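Talk notes – the things in the drawer, Malabanan hall

(Water first. Don't start till the tea queue has sat down.)

Hello everyone, and thank you for having me back. I was asked to talk about sorting plastic odds and ends, which made my sister laugh for a good minute, but I love this subject and I've got half an hour, so you're stuck with me.

Start with the drawer. Ask for hands up – who has a drawer at home full of bits that came off something? Mine is the second one down in the kitchen and it won't shut in June when the wood swells. I tipped it out on the worktop last spring, meaning to spend ten minutes on it, and I was still there when it got dark.

Tell the Idby shelf story here. Short version! I threw away a clear corner piece because I had no idea what it was, and a month later the shelf came down on the good plates. The people at Idby were very nice about it but they don't sell the corners on their own, so it was a whole new shelf or nothing. I went for nothing and the plates live in the cupboard now.

So, how I do it these days. I clear a pale surface, the plainer the better, and put the pieces down one at a time with plenty of space between them. Clear and tinted plastic is a devil to see in a heap. In the heap it all goes the colour of whatever's underneath, and you'd swear you had one big lump of the same stuff. On its own you get the edges and the corners, and the corners are what tell you where a thing might have lived.

(Pause, let them look at the tray going round. Ask Noemi to start it from the back.)

Pick each one up by the edges and turn it over. Look for a worn side, a peg, a little number moulded in. Tultoren put numbers on nearly everything, bless them, and Etuline put them on nothing at all. If I still can't place it, it goes in the jar with a label saying which room I found it in.

Next slide – leave it up for a bit. 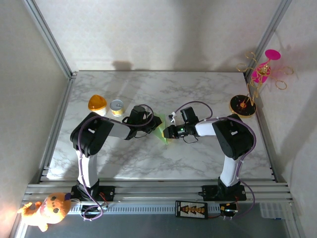
Remedios Estrella: I'd keep a wedgy green bit like that with the window things, myself. Half of mine turned out to be for stopping a sash rattling, and I'd had them in with the toys for years.

(She said that at the run-through and I've asked her to say it again on the night, so look her way.)

Thank her, then on to the jar. Mine's nearly full. My rule is that a piece stays for two winters and then goes, and I do break it – there's a grey clip in there I've had over nine years and I'm fond of it.

Questions. If somebody asks about glue, send them to Maricel, she knows far more than I do. Lids and tubs are Angelica's talk next time, so don't get drawn in. Get the tray back before they go for their coats.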